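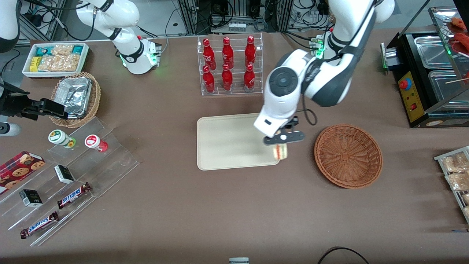

Fig. 1. Left arm over the tray with the wrapped item, right arm on the foil container side.

Rules first, robot second
Project report, Kaj Briem
December 8, 2021

So my part of the project was the rule sheet. Gladys Mugo did the motion code and I got the job of writing down what the two arms are allowed to do around food, which sounded like the boring half (I complained, sorry Gladys!) and ended up eating most of my semester.

We started from the lab rules at Stastunholm, which are fine for blocks and cups but don't say a word about lunch. What I came up with, after a lot of crossing out:

Wrapped food only in the gripper. Anything open stays in its container.
One arm over the tray at a time. The other one waits on its own side of the table.
No more than 300 mm per second with something in the grip, 800 with nothing.
The red stop button stays uncovered and reachable, and a person stands within arm's length of it.
Cables get checked before every session, not only the first one of the day.

The speed rule was the big argument. Gladys wanted one number for everything and I wanted two – we tried both in December and kept two, mostly since a sandwich is soft and gets squashed if the arm stops hard. I'd still like a separate limit on grip force, but we ran out of time to measure it properly.

We logged 314 picks under the final sheet and stopped 30 of them by hand. Most of those stops were the second arm drifting over the tray line, so that rule is now checked in the code too. I wish I'd asked for that in week one.

One thing I'd change: "its own side" is way too vague. I knew what I meant, but Gladys read it differently, and we lost a whole afternoon. The next version should have tape on the tabletop and a drawing to go with it.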